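From: Kevin Grajales
To: Werby Allotments list
Date: 7/3/19
Subject: Re: [werby-plots] Water butts and the standpipe

Rochelle Henare wrote:

> Hello all,
>
> The standpipe by the Drakbridge gate is still dripping. I have tightened it twice and it holds for a few days, then starts again. I think the washer has gone. Does anyone know where the stopcock is? I was told it is under the compost bays, but I have lifted every slab on that side and found only slabs.
>
> Also, the three plots along the bottom hedge are asking if they can have their own butt. They are carrying cans the whole length of the site and it is a long way in a dry spell. Is there any money for it, and would the shed roof give enough water?
>
> Rochelle
> Plot 17

Rochelle,

The stopcock is not under the compost bays. It used to be, but the pipe was moved when the new fence went in. Go out of the gate, turn left, and it is in the verge under a small iron lid, usually with grass over it. You need a long key. There is one hanging inside the tool store, behind the door, with red tape on the handle. Please put it back on the same nail.

It is a half-inch tap, so a half-inch washer. Grimshaw's on the high street sell them singly. Turn the water off, open the tap to let it drain, then undo the large nut with a spanner and hold the body of the tap still with your other hand — the riser is old and I don't want it twisted. If the seat underneath feels rough when you run a finger round it, a new washer will only last a month or so and we should change the whole tap. I have a spare one at home.

On the butt for the bottom plots: yes, there is money. We have £200 left in the site fund and it has to be spent by October. The shed roof is small, but it faces the weather and I think it would fill a butt over an ordinary wet week. The gutter on that side needs putting back first. Two of the brackets are missing and the downpipe is in the nettles behind the shed.

I would go for one large butt on a proper stand, not two small ones. Blocks are better than the plastic stands, which lean once the ground gets soft. It must have a lid. Alis had a hedgehog in hers the year before last and was very upset.

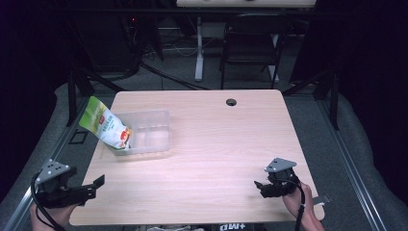

The other thing is the overflow. When the butt is full the water has to go somewhere, and at the moment it would run straight across the path to plot 3. A length of hose from the overflow into the ditch would do. It needs a steady fall all the way or it will silt up.

If somebody from the bottom plots can measure the gutter run before the next work morning, I will order the brackets. Send me the length in millimetres please. Last time I was given it in paces.

I have read the meter and will send the figure round separately.

Kevin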